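Luvance Community Help
Methods and Evaluation > Picking and Sorting

How should partial picks be scored when comparing two grasp selection methods?

Posted by Furkedness

Our department is preparing an internal report on a comparison between two methods of grasp selection for mixed medical supplies. I should be grateful for advice on the scoring before the report is circulated, as two of my colleagues hold opposite views and the choice affects the result.

The task is a simple one. A single fixed arm takes items out of a crate and places them in a bin. The items are wrapped syringes, loose syringes and flat sealed packets. Method A chooses a grasp from the depth data alone. Method B uses the same depth data but first estimates where the edge of each wrapper lies, and prefers a grasp across that edge. We ran 50 trials with each method. A trial ends after one attempt, whether or not anything has been placed.

Under the strict rule, by which a trial succeeds only if exactly one item reaches the bin, Method B succeeded in 40 trials out of 50. Method A did less well, but in 12 of its failed trials it carried two packets to the bin together. One colleague considers that these should be counted as half a success, on the grounds that the requested item did arrive. The other considers them worse than an empty grasp, given that in a hospital store a double pick would upset the stock record.
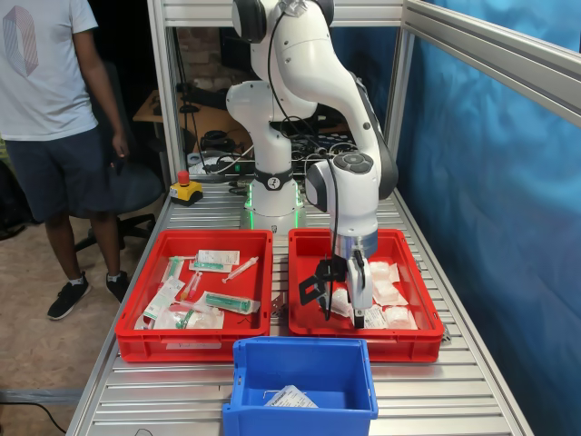
The flat packets are where the two methods differ most. With wrapped syringes there is usually a firm body inside the wrapper, and both methods find it. A packet offers very little height for the depth data to work on, and when one packet lies over another the boundary between them can be lost altogether. We did not fix the arrangement of the items between trials. The crates were refilled by hand, in no set order, by whichever member of staff was present.

My enquiries are therefore as follows. Is there an accepted way to score a double pick? And does the unfixed arrangement prevent us from comparing the two methods at all?

Posted by Syahrul Hartono
Marked as helpful by the original poster

I would advise against any half mark. A half mark is a judgement about cost presented as a measurement, and a reader who disagrees with the judgement has no means of undoing it. Please report the outcomes separately for each method, in a table with one row for each of the following:

Single item placed
Two or more items placed
Item lifted and then dropped
Nothing lifted
Trial stopped by the operator

The rows should add up to 50 for each method. Your colleagues may then apply whatever weights they please, and you may include a short paragraph showing how the order of the methods changes, or does not change, under each of their two views. If Method B leads under both, the disagreement may be left to rest. If it leads under only one, that is itself a finding and ought to appear in the summary.

I would also ask you to separate the results by type of item. You state that the methods differ most on flat packets. A total over all items conceals this, and it makes the result depend on how many packets happened to be in the crate. A department with mostly syringes to handle would draw quite a different lesson from your figures than one handling dressings.

On the second matter, the unfixed arrangement does not prevent a comparison, but it does weaken it. What matters is whether the same sort of arrangement was met by both methods. If all the trials of Method A were completed first and those of Method B afterwards, a change in the way staff refilled the crates would be impossible to tell apart from a change of method. If the two were alternated, you are in a much better position. Your post does not say which was done — please state it in the report in either case.

Where it is still possible to run further trials, I would suggest the following procedure. Prepare 8 arrangements, photograph each from directly overhead, and restore each arrangement from its photograph before every attempt. Run both methods on every arrangement, deciding by the toss of a coin which goes first. Restoring a heap of wrapped items exactly is not possible, and the report should say so, but a close match is enough for this purpose. The person refilling the crate should not know which method is to be run next.

Posted by Ramasamy

We count a double pick as a failure. It has never caused any difficulty.

Posted by Gosance

I agree with the separate rows, with one addition. It is necessary to decide beforehand what is meant by an item. We had sealed packets which were sold joined in a strip, and one operator recorded a joined pair as one item while another recorded it as two. The whole of our July series had to be scored again from the video.

I would also record the number of items left in the crate at the start of each attempt. A method may do well with a full crate and poorly when the last few items are lying flat on the floor of it, or against a side wall where the fingers have little room. We did not record this at first and could not recover it later.

Reply from Furkedness

I am obliged to all who responded. The trials were not alternated; Method A was completed first. I shall state this plainly in the report and have asked for bench time to repeat the packet trials using restored arrangements. The table will be set out by outcome and by type of item, and the half mark has been withdrawn.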